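Two weeks with the Hilura fingers

I have been swapping between two sets of fingers on the hand-held gripper since March. The first set came with it from Codier. The second is the softer ridged set from Hilura, which a colleague at Hestden recommended.

The Codier fingers are stiff and flat. They pick up boxes and coasters well enough, but anything round tends to turn as you lift it. You end up squeezing harder, and then the trigger hand gets tired after an hour or so.

The Hilura pads bend a little around whatever they touch. I weighed a few things to find a limit. At 800 g I could lift and carry without any slip. Above that the tips started to splay, so I stopped there.

Fitting them took longer than it should. The screws go in from the side, and 2 of mine had to be replaced after the heads wore out. The spare pack cost 78 pence, so no great loss.

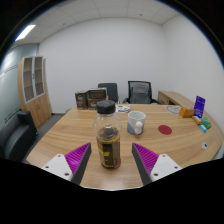 Bottles are where I notice the difference most. With the stiff set I had to line up the middle of the bottle quite carefully. With the soft set I can come in a bit off centre and the pads pull it straight. Mugs are still awkward with either, and I now go for the handle.

I'm leaving the Hilura set on for now. The Munasinghe controller arrives on Friday and I'd like to change one thing at a time.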